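Notebook, pay and grading workshop
December, entry opened 9.40 a.m.

Continuation of the night allowance work for the Allulside refuse and highways grades. The previous entry closed with the test file loaded but not run. The file was run this morning against the Bultetti tables, with the old rates on the left and the proposed rates on the right, as agreed with the branch side.

The file holds 62 records. All are taken from the Sidano depot, with names and payroll numbers removed before they reached this office. Of these, 13 came back with an allowance that did not match the hand calculation. The remainder matched to the penny.

The mismatches were printed and sorted by grade. Nine of them belong to loaders who moved from the early round to the night round part of the way through a pay period. The tables treat the whole period as early round if the first shift in it was an early one. The written agreement says that each shift is to be paid on its own start time. The agreement is clear on this and the tables will have to be changed. Until that is done, no figure for a mixed period should be quoted to staff or to the branch.

Three more concern part-time staff on the Correa scale. The scale was drawn up for hourly posts and carries its own rounding rule, under which a quarter hour is rounded up. The main scale rounds to the nearest. Both rules were applied, one after the other, and the result is a small overpayment in each case. It has been left in place in the test file and marked in red so that it can be shown at the next sitting. A decision is needed on which rule has priority. The workshop has no authority to choose.

The last one could not be explained. The record shows a shift with a finish time and no start time, and the tables have nevertheless produced an allowance. A paper copy of the time sheet has been requested from the depot. If the start time is missing there as well, the record is to be taken out of the file and a note made of its removal. It must not be filled in by guesswork.

11.15 a.m. The one-off winter payment was looked at next. The employer's draft offers 100 to each full-time worker and a share of that to part-time workers according to contracted hours. The branch has asked for 200 to every worker in post, with no reduction. Both versions were run on the same file. The draft does not say which hours are meant where a contract was varied during the year, and two readings are possible. The sheet shows both, headed A and B. Please keep these headings in any copy, as earlier correspondence used the same letters the other way round and this led to some confusion.

Nor does the draft say whether staff on unpaid leave are in post for this purpose. The branch version plainly includes them. A question has been sent through the usual channel.

Agency staff are not in either version. This was noted in the last entry and is repeated here so that it is not lost - the workshop was asked to cost directly employed grades only.

2.30 p.m. Start time rule rewritten in the workshop copy of the tables. The nine loader records were run again and all now match. The full file has not yet been run with the new rule and the match should not be reported as complete. The old copy is kept in the folder under its former name.

Still open:
Correa rounding, for decision
Time sheet from Sidano depot
Meaning of contracted hours in the draft
Unpaid leave and the winter payment
Full run with the rewritten rule

Colleagues using the file are asked to initial the cover sheet and to close it before leaving, as it cannot be opened for changes by two people at once.

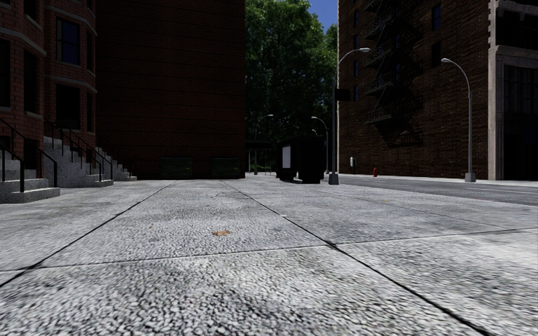 Allulside Joint Pay and Grading Unit | Workshop Notebook

Entry closed 4.10 p.m. Next run to be made on the full file, with the results entered on a new page.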